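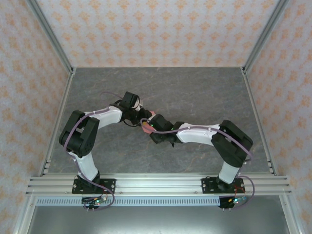
Home | Posts | Replies | Media | About

Yuen Bench Notes
October 24, 2018

OK so the handover numbers are in and I've been grinning at my screen all morning! Short thread on what we tried (the project is called Trotoso, don't ask me to pronounce it).

Passing something soft from one arm to the other is way harder than passing a block. It squishes, both grippers hide it from the camera, and then one of them lets go too early.

Our old method in July was a fixed timer. Close the second gripper, wait, open the first. We got 4 clean passes out of 10 and a lot of stuff on the floor.

New method: the giving arm does a tiny tug before it opens. If the motor load says the other side is pulling back, it lets go. If not, both arms hold still and the taker tries a new grip.

We ran 300 passes this way and 80 percent were clean. Same arms, same purple cables, same wallpaper (I love the wallpaper, it stays).

Most of the misses come from thin edges, where the tug reads like noise. The folks at Clollum think a slower tug would help. I think we need softer fingertips, so now there's a bet.

Someone asked about left to right vs right to left. Left to right is a bit better and I don't know why yet!

Write-up goes on the Kemovus page once I fix the plots.

Print this thread | E-mail this thread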